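Notes - "Why your tea tastes different at work" - library talk, 4 pm slot

Start w/ question to room: who takes their own mug to work? wait for hands. Then who takes their own tea. Fewer.

Say hi, thank Helmi Pitkänen for the room + kettle.

WATER
- biggest thing by far. hard water = dull color, that film on top. film is calcium plus stuff from the tea, not dirt
- my kitchen vs Vostis building, same box of tea, totaly different drink
- filter jug helps. change the cartridge!! (I never did for a year, own up to it)
- don't get stuck on chemistry, lost people here last time

HEAT
- black tea wants boiling. office hot taps usually don't get there
- green wants cooler, so hot tap is fine, even good
- reboiling: old story is it kills the oxygen & taste. Couldn't tell in my own blind test. Reet Vaher swears she can. let her argue from the back if she comes
- warm the pot first. skip if short on time

TIME
- 4 minutes for black, 3 for the small broken leaf in bags
- squeezing the bag - bitter. somebody will say they like it. fine
- leaving bag in while you take a call = the real office problem. big laugh in September, pause here

MUGS
- color of cup changes what people expect. red/pink ones tend to get called sweeter, I find, white ones stronger. small test w/ friends only, say so

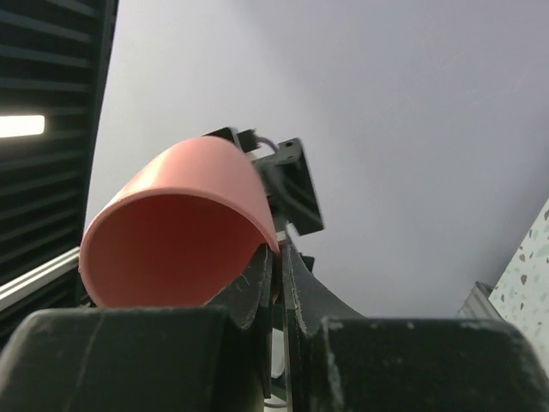 - thin rim vs thick rim, thin feels "finer", no clue why. ask room
- plastic holds on to old smells, coffee esp. baking soda, leave overnight
- size! a 500 ml mug with one bag is weak tea, no mystery. two bags or smaller mug

MILK
- first or last, do NOT open this up for more than a minute
- Fouad Saber's line about his grandmother and the saucer, get it right this time: "hot tea, cold saucer, no hurry"

TASTING
- Lợi Đỗ pouring, two flasks, A is filtered B is tap. dont say which till after
- people write a word on the slip, not a score
- read a few out loud

Questions. If quiet ask about iced tea. Stack chairs after, room 301 needs them back.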